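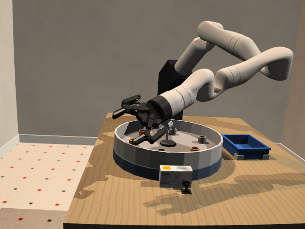
Figure 3. Simulated bin-picking cell used for planner development. The bin holds ring-shaped parts and hollow cylinders; the blue tray is to its right.

4. Simulation and Planning Software

4.1 Scene model

All planner development was done in simulation before any code was moved to the physical cell. The scene in Figure 3 is loaded from a single description file that lists the arm, the gripper, the table, the round bin, the tray and the loose parts. The same file is read by the planner and by the renderer, so a change to the position of the bin only has to be made once. Earlier versions of our software kept two files, and we lost a good deal of time to small differences between them.

The bin wall is modelled as a ring of flat panels instead of a smooth cylinder. Flat panels are cheaper to test for collision, and the planner treats each one as a convex body with its own safety margin. The margin is 9 mm on the wall and 3 mm on the parts. We tried a smaller wall margin early on, but the fingers of a multi-fingered gripper open well past the palm, and the planner kept returning paths in which an outer finger brushed the rim during descent.

The upright box in front of the bin and the small black device beside it are included as fixed obstacles. They are never grasped. Their job is to take away some of the free space on the near side of the table, where an unconstrained planner likes to swing the wrist.

4.2 Grasp candidates

Grasp candidates are produced by a module we call Jania. It takes the estimated pose of each part and returns a ranked list of hand poses, together with a finger opening for each. Rings and cylinders have separate templates. For a ring standing on its edge, the template closes on opposite sides of the rim. For an upright hollow cylinder, it closes on the outside, or places one finger in the open top when the outside is blocked by the wall.

Parts near the wall cause most of the trouble. A finger has to fit between the part and a panel, and at a 9 mm margin there is often no room. Jania first rotates the hand about the approach axis in steps of 7 degrees and keeps every rotation that clears the panels. If none does, the part is marked as deferred and the next part is tried. Deferred parts are looked at again after each successful pick, as a neighbouring part is sometimes what blocked the approach.

The ranking uses clearance, distance from the present wrist position and the expected change in elbow angle. The last term was added by Gavin Semple after we noticed that the arm would alternate between two elbow configurations on nearly identical picks. Each switch was valid — and each one took longer than the pick itself.

4.3 Motion planning

Paths are planned in three segments: a transfer above the bin, a straight descent and a straight retreat. The transfer is found with a sampling planner, Stoltis, which works in joint space and is given a fixed time budget. Descent and retreat are solved by inverse kinematics along a line, with a collision check at every step. If the descent fails, the candidate is dropped and the transfer is not planned at all. Checking the descent first cut wasted planning a great deal, because a straight line is quick to reject.

The hand is checked with its fingers at the commanded opening. This matters more than we expected. In our first implementation the gripper was represented by one box around the closed fingers, and the planner would happily lower an open hand onto the rim. The present model gives each finger linkage its own collision body. It is slower, but the colour-coded contact log that Rhona Baxter wrote for debugging is now mostly empty.

Retreat paths are checked a second time with the grasped part attached to the hand. The part keeps its own 3 mm margin against other parts, but contact between it and the fingers is ignored. Lifting a ring from beside a cylinder can still drag the cylinder a short way, and we do not model this in the planner. The simulator does, and the part poses are read again before the next cycle.

4.4 Perception in the loop

During simulated trials the planner can be given either the true part poses or the output of the pose estimator, Nisbet. True poses were used to tune the margins and the ranking. All results in Section 5 use estimated poses unless stated otherwise.

Nisbet fits a known shape to each segmented region and reports a pose and a confidence score. Shadow inside the bin lowers the score, mainly on the darker parts. We left the lighting uneven for this reason. A part whose score falls below the threshold is treated as an obstacle of unknown orientation, with a sphere in place of its mesh, and is not offered to Jania until a later cycle.

4.5 Test runs and replay

Each trial writes the random seed, the starting poses and every planner call to a log. The replay tool, Arkine, rebuilds the scene from the log and steps through it one call at a time. Veikko Lahtinen and Effie Innes used it to sort the failed trials by cause. Of the 94 failures in the development set, the largest group were descents rejected on every candidate, followed by time-outs in the transfer segment.

The development set was frozen on July 27, 2018, and no margin or ranking weight was changed after that date. Later fixes were limited to logging and to a fault in the order in which deferred parts were retried — this fault affected the replay tool only.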